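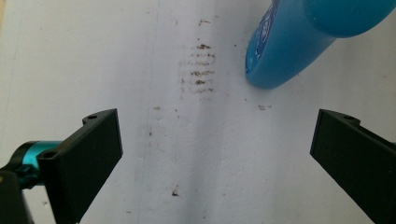
Brown marks on a white surface, with a blue bottle lying alongside.

About Bosamex

Bosamex is a small company in Morkstead. We test whether machines can do the dull jobs that people do every day at home and on the shop floor: wiping down, picking up, putting back. We don't build robots to sell. Firms that are thinking of buying one come to us first, and we tell them what it can and can't do yet.

We started in May with one bench and a single question from a café supplier in Voltadbridge, who wanted to know if an arm could clear and clean a counter overnight. Our answer then was no. Parts of that answer have changed.

What we work on

Most of our time goes on wiping. It looks like the easiest chore in the house, but a person does a lot without thinking - pressing harder on a dried patch, moving a bottle out of the way, going back over a streak.
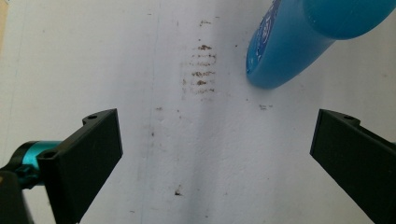
A machine has to be taught each of those. It has to tell a stain from a shadow or a crease, and it has to know when to stop. Our main set of trials, called Mancuso, has 1134 recorded attempts at cleaning a marked surface with other objects left on it. The first 200 were done by people, so that we had something fair to compare with.

Picking up and putting down is further along. Cups, bottles and boxes of a known size are no great trouble on a clear bench. Cloths and bags are still hard, and so is anything that bends when it is held.

How we report

Every client gets the full results, including the failures. We run each chore in 3 levels of mess and give a separate score for each. We won't call a job ready for daily use until it has been through 1000 attempts. 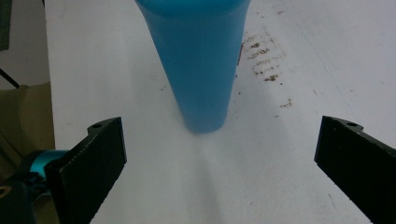

Can a robot clean my kitchen yet?

Parts of it, slowly, and with someone nearby. A flat worktop with a few things on it is within reach. A full sink is a long way off.

Visits to the Morkstead workshop are by appointment. Please write to us before you travel - the bench is often in use.

Page last updated 11/10/24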